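Budgeting for a first bottle-handling arm - what am I forgetting?

Posted by Hưng Tiêu, 2022-10-17

Hi everyone, and thanks in advance for reading all this. We're a small sauce and syrup packer, and my boss would like a number from me by March for one arm to lift bottles out of trays and put them in crates. Jolance quoted us for the arm and a gripper, and Murnix quoted the same thing with a year of support thrown in. I've been laying the station out in simulation in the evenings, and I'm enjoying it more than I expected to!

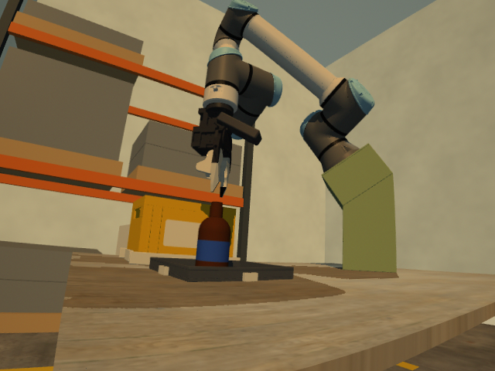
What I can't work out is how much to set aside for everything that isn't the arm. Guarding, spare fingers, training?

Julián Calvo

Welcome! We went through this with our first cell, and the extras came to 50 percent on top of the arm price - mostly guarding and the electrician. Please budget for 2 sets of fingers, too. Ours cost $270 a set, and we wore through the first one while we were still learning. Ask both sellers whether the support covers visits or only phone calls, and get the answer in writing.

cotel_fan

Just rent one for 3 months and see.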